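Tables Chairs Shelves Spare parts Delivery Contact

Drendemia > Living room > Low tables > Drisdale coffee table

May, by the Drendemia shop team

Drisdale coffee table

Drisdale is our coffee table in light wood, with a long top that is rounded at the ends and tapered wooden legs. It is the table which we sell the most. Over 3,000 pieces have left our warehouse in Unumura, and many customers come back for another one when they move to a bigger home.

We like this shape for a simple reason. In a small room people walk past the table many times a day, and a sharp corner at the height of the knee is not pleasant. With the rounded top you can pass close to it, and it is also easier to put it between two chairs that do not stand perfectly straight. The top has no drawer and no shelf under it, so there is free space for the feet, or for a basket if you want to keep one there.

The wood

The color is light, a little warmer than birch in a catalog usually looks. Please expect small differences between two tables. The grain can be quiet on one top and more lively on the next, and we do not sort them by pattern. If you order a pair for the same room, write this in the comment field and we will try to choose tops that look well together. The color gets a bit deeper in the first months, especially near a window. Turn the table from time to time if you want it to change evenly.

The finish is matte and is made for us by Piątek, a small paint workshop that also supplies our chairs. It protects the top against normal use: cups, bottles, books, a laptop. It does not like a hot pan directly from the stove, and it does not like nail polish remover.

Assembly

The table comes in one flat box with the top, the legs, the screws and a key. The legs are screwed in by hand and then tightened with the key. Put a blanket on the floor first and lay the top on it with the good side down. One person can do this alone, but turning the table over at the end is more comfortable with two.

On a smooth tile floor please stick on the felt pads from the small bag. On a thick carpet you can leave them off. If the table moves a little after assembly, loosen all the legs by half a turn, stand it on its feet and tighten again. In most cases this is enough.

Load

The top carries 80 kg when the weight is spread over it. It is still a table – please do not use it as a step for changing a light bulb. When you move it, lift it by the top and do not pull it by one leg.

Cleaning

A soft cloth with water and a drop of dish soap is all you need. Dry the top after wiping. Sweet drinks should be wiped the same day, they leave a sticky ring that takes some patience later. Do not use scouring powder or the rough side of the sponge. For dark spots that stay, we sell a repair set with a fine pad and a small bottle of finish, see Spare parts.

Guarantee and parts

The guarantee is two years for the top and the legs. Screws and pads we send free of charge also after this time, you pay only the postage. Keep the sticker from the box, because the number on it tells us which type of screw your table has.

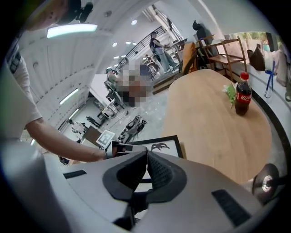
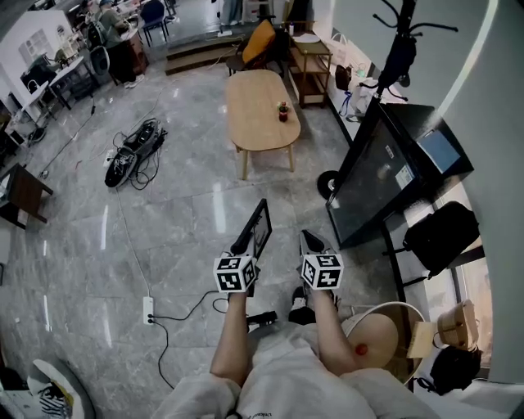 Light wood table with rounded top, seen in a room in use.

Delivery is to the door of the apartment. The box is long, so please measure the elevator if you live on a high floor – the size of the box is written in the order confirmation.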